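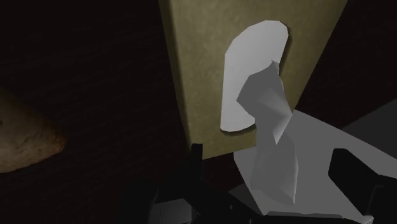
Reading time: 2 min

Sirnbridge Formula Series: Questions We Keep Getting
Updated 6/29/01

Is this a real step toward the big leagues?
It's a step. The brochure calls the series a "direct pathway," and I would take that with a grain of salt. A good season here gets your phone calls returned. It does not get you a paid seat.

What does it cost to enter?
The entry fee is $600 per race weekend. Tires, fuel, travel and crash damage are on you, and crash damage is the one that hurts. If a team quotes you a flat price for the year, ask to see what it leaves out.

How long are the races?
Each weekend has two, both 30 minutes plus a lap. Practice is listed as 60 minutes. Count on less at Turnholm, where the schedule slips every year and practice is what gets trimmed.

Are the cars really equal?
On paper. Everyone runs the same Illanora chassis and the engines are sealed. Some still pull harder than others down a long straight, and "driver confidence" doesn't explain all of it. You can ask for an engine swap once a season. The form is at the scales.

What about the Hyun damper kit?
Legal, but optional. It sells for about $1000 and the seller claims half a second a lap. I have yet to see a timing sheet that backs that up. Spend the money on a test day first.

Do I need a license?
Yes, plus a medical form signed since December. A karting license alone won't do.

Who handles protests?
Young-sook Wi, the chief steward. Protests must be in writing, within the posted time limit, with the fee attached. She reads all of them and turns down most. Complaining to the announcer does not count as filing.

Will there be TV coverage?
We were told so last year too. Don't promise your sponsors anything until there is a channel and a time slot in print.

Can I get a refund if it rains?
No. We race in the rain.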